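3.2 Surface and target layout

All trials used the same tabletop arrangement, which we came to like very much for its plainness. A framed whiteboard is laid flat on a cloth-covered table, and the single movable object is a red cube. The frame gives the working area a clear border, and the board can be wiped and redrawn in moments, so a new layout costs almost nothing. Earlier layouts tried at Arnarside used printed paper sheets. They curled at the corners by mid-August and we were glad to see them go.
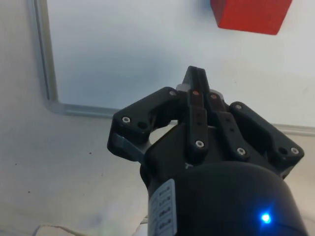
We chose red after a short round of trials with four cube colors. Against white, red kept its edges in every lighting condition we tried, including the late afternoon, when the windows in the Tarnness room throw a good deal of glare. Shading between the faces also helped our raters judge which way the cube was turned, a pleasant surprise that we return to in Section 5.

The target is an ellipse drawn in black marker, left unfilled. Giorgia Barbieri drew every one by hand, and we kept them that way on purpose. A hand-drawn line wobbles a little, and we wanted a region that people would read as "over there, inside that" in the way they read a circle sketched on a kitchen notepad. Raters had no trouble with this at all! Of the 1509 placements in the Irnari set, only 9 drew a disagreement over whether the cube was inside the line, and most of those had the cube sitting right across it.

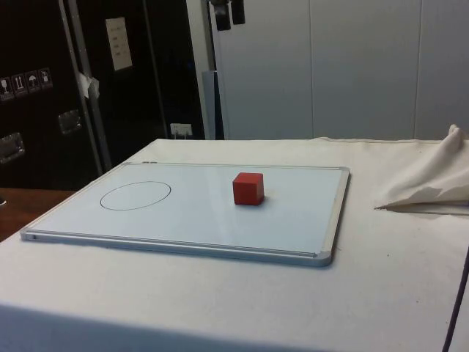 Figure 4. Whiteboard layout with the ellipse on the left and the red cube to the right of center.

Start positions were varied by moving the cube between trials, and the ellipse was redrawn after every 50 placements. We did not mark start points on the board, as faint dots left from the first 400 placements had begun to act as landmarks for the raters. Following Olteanu, a placement counts as inside when the whole base of the cube lies within the outer edge of the line. Partial overlaps were scored separately and are reported in Section 4.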